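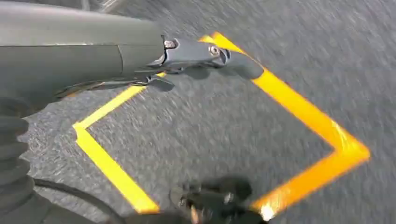

Section 6. Marking out floor positions with tape

Floor marks show people where a thing belongs when it is not in use, and they save a good deal of measuring each time the room is set out. The Heretier room layout uses one kind of mark only, a closed square in bright yellow tape, and a speckled grey carpet like this one is a good surface for it, as the colour stands out from the fibres at a glance. The square may look like a diamond when you come at it from a corner. Do not use its apparent angle to judge whether it is straight – use the measurements in 6.3.

This section covers short-pile carpet. For vinyl and sealed wood see section 7. Loop-pile carpet and rugs are not suitable for tape and should be marked with the weighted corners supplied in the Heretier floor pack.

6.1 Before you start

You will need:
– one roll of yellow carpet marking tape
– a steel tape measure, 5 metres or longer
– tailor's chalk in a light colour
– scissors or a trimming knife with a guard
– a hand roller, or a smooth block of wood
– the room plan (sheet 102 in the Drercombe set)
– a vacuum cleaner

Vacuum the area twice, the second time at right angles to the first. If the carpet has been shampooed, leave it until it is fully dry to the touch and then overnight again. Tape put down on damp pile will lift at the ends within a few days.

CAUTION: Test the tape on a hidden piece of carpet first. Press down a short strip, leave it for a day and peel it back. If it pulls fibres or leaves a sticky line, stop and ask your supplier for a lower-tack roll.

6.2 Setting the reference line

1. Find the longest wall on the room plan. All measurements are taken from this wall and from the corner marked A.

2. Measure 3000 mm out from the wall at two places, one near each end. Measure from the skirting board, not from the plaster.

3. Make a small chalk mark at each place.

4. Stretch a string between the two marks and chalk lightly along it. Keep this line until every square is down.

Note: Older copies of the plan give this distance from the radiator pipe. If yours does, correct it by hand. The current sheet has "Rumuldale" printed in the bottom margin.

6.3 Laying out a square

The standard square measures 1000 mm along each outside edge. Smaller squares are allowed for stools and bins, and the same method applies.

1. Measure along the reference line from corner A to the position given on the plan. Chalk a cross. This is the first corner of the square.

2. Chalk the second corner 1000 mm further along the line. Where the plan shows the square turned, set the first edge to the angle given and measure along that instead.

3. Chalk the other two corners, using a large set square or the corner of a sheet of card.

4. Measure both diagonals. They must match. If one is longer, move the two far corners sideways together until the readings agree.

5. Check the edges again after moving anything.

Do not join up the corners in chalk. The corner marks are enough, and long chalk lines stop the tape from gripping.

6.4 Putting down the tape

1. Unroll enough tape for one edge plus a hand's width. Cut it before you lay it.

2. Fix one end at a corner with your thumb. Hold the other end just clear of the carpet and sight along it to the next corner.

3. Lower the tape in one movement. Do not stretch it. Stretched tape creeps back and leaves a gap at the corner.

4. Press lightly along the middle with your fingers, then trim the spare end.

5. Lay the remaining three edges in the same way, working round the square in one direction.

6. Where two strips meet, overlap them fully and cut the end square. Do not fold tape under itself, as the fold makes a lump that catches shoes.

7. When all four edges are down, go over them with the hand roller, firmly, from the middle of each strip outwards.

8. Brush away the chalk.

Keep heavy furniture off the tape for the rest of the day. Walking over it is fine.

CAUTION: A raised end is a trip hazard. If an end will not stay down after rolling, replace the whole strip. Do not put a second piece over the top.

6.5 Labelling

Write the position number on the plan and not on the tape. Ink spreads on the yellow surface and marks the soles of shoes. If a label is needed in the room, put it on the nearest wall at eye level.

6.6 Care

Vacuum along the tape and never across it. On upright machines, turn off the rotating brush – it will pick at the edges. A damp cloth takes off most scuffs. Solvent cleaners soften the adhesive and should not be used on or near the squares.

Look over every square once a month. Renew any strip that has faded, frayed or moved. In most rooms the strips nearest the door go first. All marks should be renewed each December, when the plan is reissued.

6.7 Taking tape up

1. Lift one corner with a fingernail or a plastic scraper. Do not use a blade.

2. Peel slowly, keeping the tape folded back low over itself, close to the carpet.

3. If the tape tears, start again from the other end.

4. Roll any leftover adhesive off with a ball of used tape, sticky side out.

5. Brush up the flattened pile with a stiff nylon brush.

A faint outline may remain for a few weeks where the carpet on either side has worn or faded. Put the new square down only after the outline has been checked against the plan, so that an old position is not copied by mistake.

For replacement tape, quote Stoyanova carpet grade, yellow. Corrections to the plan go to Heledd Morgan at the Drercombe office, with the sheet number and the position affected.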